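Wanero Kitchen Guide
Section 4: Setting up the worktop and board

Read before first use. Section 3 (lining up the cupboards) should be done already. If not go back.

4.1 Before you start

You need: board, two cloths, mild soap, food-safe mineral oil. Twelve minutes or so of your time, plus overnight for the oil.

1. Clear the worktop. Everything off, crumbs too.
2. Wipe the marble with warm water and a drop of soap. Rinse. Dry.
3. Wipe the underside of the board. Grit under there scratches stone.
4. Set board down flat. Lift to move it, don't drag.

CAUTION: No vinegar, lemon or limescale spray on marble. It etches. Veins are natural, don't try to scrub them out. 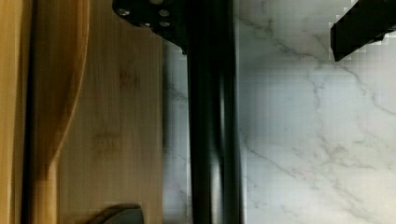 Fig. 4a. Bamboo board on veined marble.

4.2 Oiling the board

1. Board must be bone dry.
2. Small amount of oil on a cloth, rub along the grain. Both faces, then edges.
3. Run a fingertip of oil round the groove. Easy to miss.
4. Stand on edge overnight. Wipe off any excess in the mornng.

Repeat monthly. More often if it looks pale or feels rough.

Note: never in the dishwasher. Never left soaking in the sink.

4.3 Where things go

1. Appliances to the back, controls facing you.
2. Dry goods next, lids on.
3. Board in front, long side whichever way suits you. Leave room for your hands.
4. One small bowl on the board for peelings or salt.
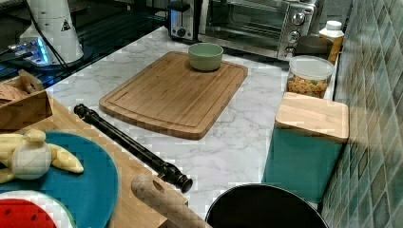

Fig. 4b. Toaster and toaster oven at the back, pasta and teal canister by the tiles, bowl on the board.

Check you can open the oven door fully without hitting the board. If it touches, pull the board forward.

4.4 Cables and heat

1. Unplug anything not in use.
2. Keep flex away from the front edge and away from the board.
3. Let the toaster oven cool before moving or wiping it.

CAUTION: take cloths off the top of the toaster oven before switching on. Jars and plastic bottles not to touch the sides either.
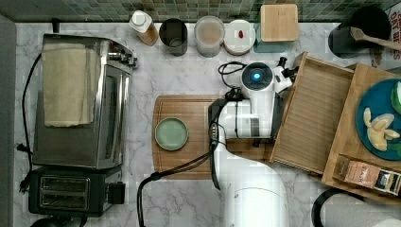
Fig. 4c. Towel on top of the toaster oven. Remove before heating.

Utensils: wooden spoons in an open crock, handles up. Dont pack it tight, they need air to dry.

4.5 Daily use

1. Wipe the board as you go. Juice in the groove, tip it into the sink.
2. Raw meat on a separate board. Always.
3. Dry both sides at night, stand it up.

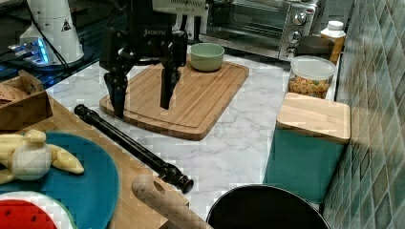 Bowls get moved more than anything else on a worktop, so pick a spot and stick to it. We like the far end of the board, where the sage-green one is. Keeps the near end free for chopping. Empty it before it heaps up, and lift it off before you tip the board. Any bowl will do if it sits flat and is not too wide.

Spare parts and replacement boards: see Section 9, part no. 784. Questions on this section to Mireille Boutros, extension 324.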